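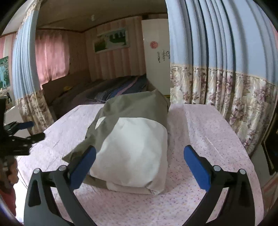
Issue 43 | Page 60

I have a soft spot for the half-wrapped pillow. White pillow, grayish-olive cloth, pale pink sheet underneath, and already I'm wondering how the rest is going in! Two beds in one room means twice the bedding, and on Drargate Street (where I grew up sharing) we wrestled with it every February, when the heavy stuff got swapped. My trick is still the old one: corners first, then shake like mad.

Gray-green fabric is the tricky kind, if you ask me. Once it's bunched up you lose track of which side is which, so I hunt for the gathered elastic and the stitched hem before I fold anything.

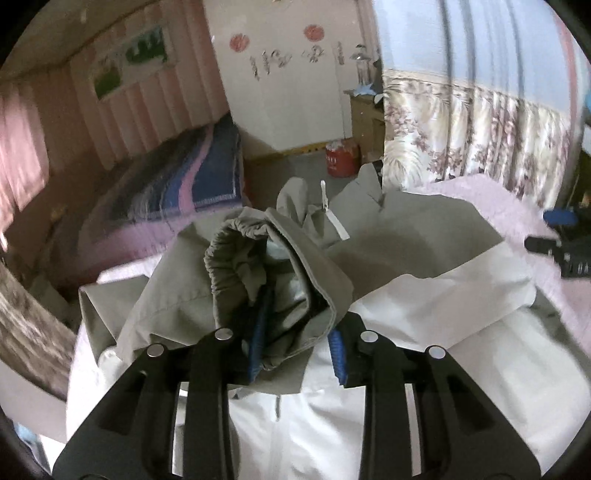

Simon wrote in to say that I've got it all backward, and that anything with elastic should be turned inside out and rolled, "never folded, not even for guests." I tried it on 2 sets last night. One roll is holding up fine. The other is back on the chair.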